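Cuaderno de taller - vajilla infantil, línea Mater
18 de agosto de 2018

Mesa gris, primera puesta del plato azul.
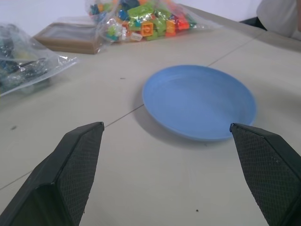

Estado del plato

Es la versión azul cielo, redonda, poco honda, con el borde algo levantado. El acabado es mate y lo prefiero al brillante que probamos en mayo, que reflejaba los tubos del techo y no dejaba juzgar el color. Con la luz desde arriba se distingue bien dónde termina el fondo plano y dónde empieza la pendiente. En la muestra anterior esa transición casi no se veía y había que buscarla con el dedo.

El color queda aprobado por mi parte. Sobre el gris claro de la mesa se lee como azul, no se va a verde. Falta verlo sobre madera y sobre mantel blanco, que es como lo va a enseñar Zulletti en su catálogo.

Referencia interna de la muestra: 1069. La apunto aquí porque en la hoja de entrada está escrita a lápiz y ya se borra.

La mesa

Sigue con motas y marcas. Pasé un paño con agua y jabón después de comer y hay puntos que no salen. Probar con alcohol en una esquina antes de seguir por el resto. Las juntas entre paneles hay que repasarlas con un cepillo fino, se mete polvo y luego aparece pegado a la base de las piezas.

Para las pruebas de apoyo, poner siempre el plato dentro de un mismo panel. Si pisa una junta, baila un poco y no sabemos si el defecto es del plato o de la mesa. La vez pasada perdimos media mañana con eso.

Los bloques

La bolsa transparente con los bloques de colores está al fondo de la mesa. Son los que usamos como carga en las pruebas con piezas sueltas. No vaciar la bolsa entera: sacar 10 bloques, pesarlos, anotar el peso y devolverlos al acabar. La carga de trabajo para este plato es de 300 gramos. Si con los 10 no se llega, completar con arroz en una bolsita cerrada, nunca suelto.

Comprobar también que la bolsa no tenga agujeros. La anterior se rajó por el fondo y todavía aparecen bloques debajo del armario.

Lo que se hizo hoy

Limpieza de la mesa, solo la parte de delante.
Plato apoyado vacío, sin carga, para mirar el asiento. No noté balanceo al empujar el borde con un dedo.
Diámetro medido con la regla larga: 18 cm de borde a borde. Coincide con el plano de Gkikas.
Altura del borde sin medir - el calibre está en el otro banco y lo tenían ocupado.

Lo que queda

Medir la altura del borde en cuatro puntos y apuntar los valores uno por uno, sin hacer la media.
Repetir el apoyo con carga centrada y luego con la carga en un lado.
Pedir a Skollier la segunda muestra azul. La quieren mandar junto con la amarilla, pero si la amarilla se retrasa prefiero que salga sola.
Mirar la cara de abajo con lupa. Hoy solo la miré por encima y me pareció ver una línea del molde cerca del centro.

Nota sobre el lavado

Lavar el plato a mano con esponja blanda y secarlo con trapo. Nada de lavavajillas hasta que termine la serie en seco. Cuando toque, apuntar el programa y la temperatura en esta misma página, debajo de esta nota, que dejo hueco.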